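Pruston Grasp Planner 4
Motion planning and wrist-camera perception for close work on circuit boards
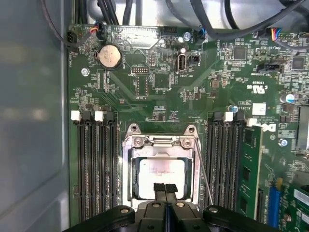

The planner takes one wrist view and returns an approach path for two-finger grippers. Keep-out zones are set per part - sockets, levers, memory latches, cable runs - and stored in a board file. Replanning runs at 59 Hz on the Rakeck controller.

Board files included: 600
Approach modes: 5
Interfaces: Devow bus, plain TCP
License: per arm, floating on request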